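Home Reviews Tools Workshop Letters Subscribe

Search reviews... Go

The Galora folding workbench: four months of leaning on it

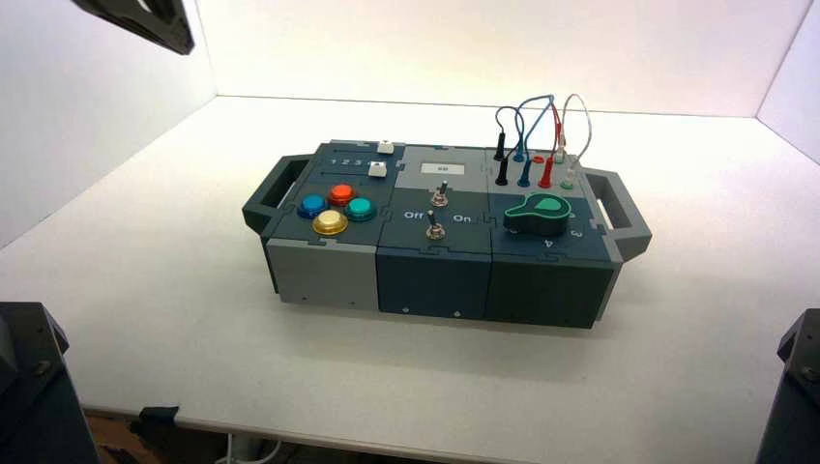
Issue 13, page 4

Words: Leopold Trummer

I should declare an interest. I hate folding workbenches. My father had one, and it lived behind the freezer and came out twice a year to pinch him. So when the Galora turned up in its long flat box I signed for it with the expression of a man accepting a summons.

The box says "ready in moments". The first time, my moments ran to most of a pot of tea. The legs are held by a pair of sprung catches that need pressing at the same time, and they have been placed exactly one inch further apart than my arms. After a week or so I found you can hold one in with your knee. Vasylyna Antoniuk, who shares my garage and owns all the good chisels in it, did it first time with her coat on and has mentioned this since.

Once it's up, I'm sorry to report, it is very good. The top is beech, properly thick, with a row of dog holes down the front and a vice at the left. I planed the edge of an oak shelf on it in June and the bench stayed where I'd put it, on a garage floor that slopes towards the drain like everything else in the house. My old trestles would have been in the road.

The vice is the best part. The jaws close parallel, the handle doesn't drop on your knuckles, and there's enough depth to hold a door on edge if you put a block under the far end. The handle does squeak. I tried wax, then oil, then ignoring it, and have settled on the last.

Now the complaints. The feet are rubber caps pushed over the leg ends and one of them comes off whenever the bench is lifted. I have found it under the car, in a wellington and, on one occasion, in the recycling. Galora will sell you a spare set for slightly more than you'd think a bit of rubber was worth. A drop of glue would have done it at the factory, and a drop of glue is what mine now has.

The tool tray slung underneath is a daft idea. Anything you put in it has to come out again before you can fold the legs, and you'll only remember this once the legs are half folded. I've taken ours off and Vasylyna keeps seedlings in it.

Weight: more than you want. The carrying strap is wide and comfortable and hangs the bench at precisely shin height. If you've got stairs, get someone to take the other end.

I also borrowed the Swanepoel for a fortnight to compare. It's lighter, it's cheaper, it goes up with one hand, and it shuffles about like a nervous pony as soon as you pick up a saw. Fine for painting skirting board. For anything with a blade in it I'd pay the difference and put up with the shins.

The instructions are a single sheet with drawings of a cheerful man who has no thumbs. Keep it, as the vice adjustment is on the back and isn't explained anywhere else.

Good: flat top, steady legs, the vice.
Less good: catches, feet, tray, shins.
Would I buy one: I have. The review bench went back and I missed it.

2,271 shares 13 comments

Next review Previous review Back to Tools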